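Do Sequels Sag? A Reading Project on Second Books in Children's Fantasy

Geetha Kurup, Manikandan Thomas and Sreekumar Gounder
Supervised by Ravindran Warrier
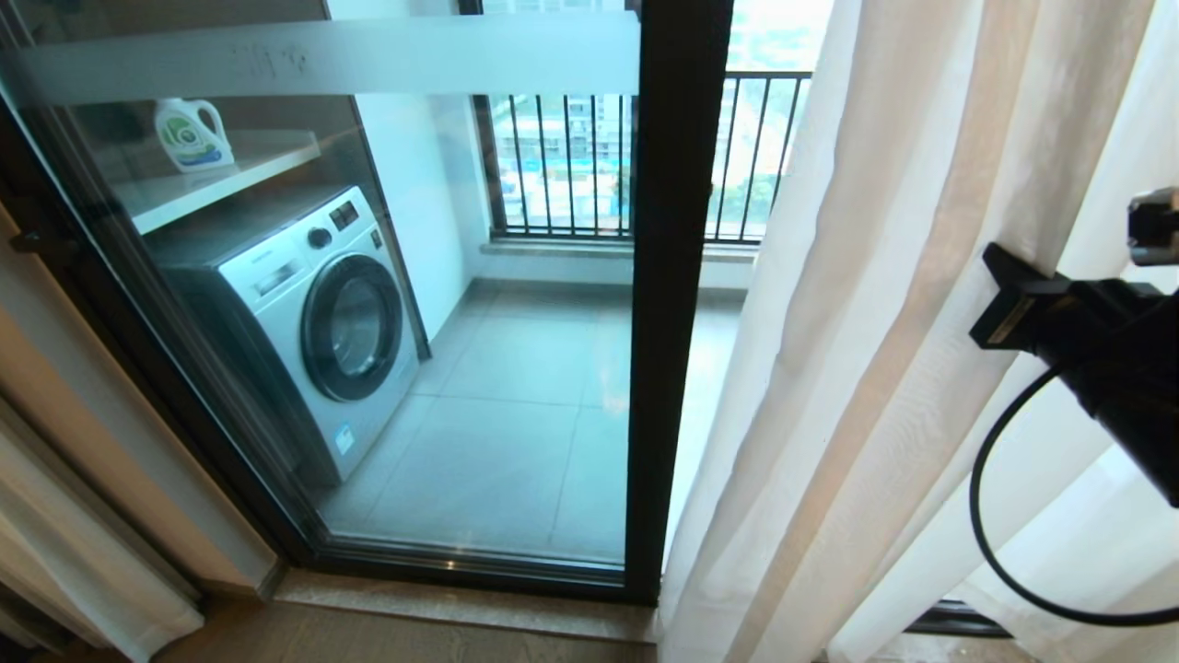

We began with a claim that gets repeated in almost every review we read: the second book in a fantasy series is the weak one. It is said so often that reviewers no longer bother to argue it. We wanted to see whether ordinary readers agreed when they weren't told which book was meant to be the disappointing one.

The series we used was Oltine, by Benjamín Cabral, which has three volumes. It suited us as few people at our college had read it. The first book sends a girl called Khúc to the island of Brondemow to learn map-making. The second keeps her there for a winter in which, to put it kindly, not much happens. The third has the war.

We asked 23 readers to take part and 19 finished all three books. Each reader gave every book a mark out of 100 and wrote a short comment. We removed the cover quotes and the "Book Two" line from the copies we lent, though anyone could have worked out the order from the plot.

The second book did not come last. The third did, and the comments were fairly blunt about why. Readers disliked the battle chapters and thought Khúc had turned into somebody who makes speeches. One reader gave the winter book 98 and wrote that the long chapter about mending the boat was the only part of the series she would read again. Another gave up on that same chapter twice before getting through it.

We are not sure how much this proves. The four who dropped out all stopped during book two, so our average leaves out the very people most likely to have marked it down. Geetha thinks this sinks the whole result. Sreekumar thinks people drop out of long books in October whatever is in them. We could not settle it and have left both views in.

There is also the matter of Grurico, the reading app we used to collect marks. It shows a reader their earlier scores before asking for a new one - we noticed this too late to change it - and that may have pulled the marks closer together.

If we did it again we would use two series, and ask for the marks on paper. We would also ask readers what they expected before they started, as several told us afterwards that they had heard middle books were dull and were pleased to be wrong. Being pleased to be wrong is worth a few marks on its own.

Last updated: December 3, 2019

Contact the project group | © the authors | Back to top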